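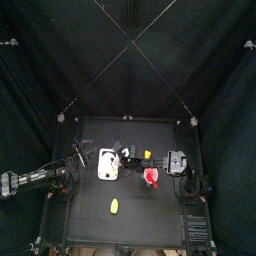

Home About Us Programs Admissions Library Contact

About Donovside School of Bookbinding

Donovside is an independent school for the study of bookbinding and paper repair. It was established to give adult students a thorough training in the craft, and it continues to teach by hand, in small classes, under the supervision of working binders. The school is governed by a board of 11 members and is supported by tuition, by donations, and by income from the Kerkora Bindery, which accepts repair work from libraries and private owners.

Instruction is offered at two levels. The Foundation Certificate introduces sewing, case making, and the covering of books in cloth and paper. The Diploma extends this work to leather binding, gold finishing, and the repair of damaged text blocks. Diploma students also complete a written study of one historical binding style and present a finished set of books for review by outside examiners. The school enrolls 46 students each year across both levels. Evening classes are open to the general public, and no earlier experience is required for them.

The Arriaga Library holds the school's collection of sample bindings, trade manuals, and decorated papers. Enrolled students may consult the collection during opening hours. Visiting researchers are asked to write to the librarian before they travel and to name the items they wish to see. Materials do not leave the reading room.

Catríona Noonan was appointed Director in January, having served for several years as Head of Finishing. She is responsible for the academic program and for the school's work with partner institutions. The Pallik Fund, administered by her office, provides grants toward tuition and tools. Applications to the Fund are considered separately from admission, and a request for aid has no bearing on the decision to offer a place.

Applicants for either level should submit a completed form, a short statement of interest, and the names of two references. Diploma applicants are also invited to an interview, at which they are asked to show examples of their own work.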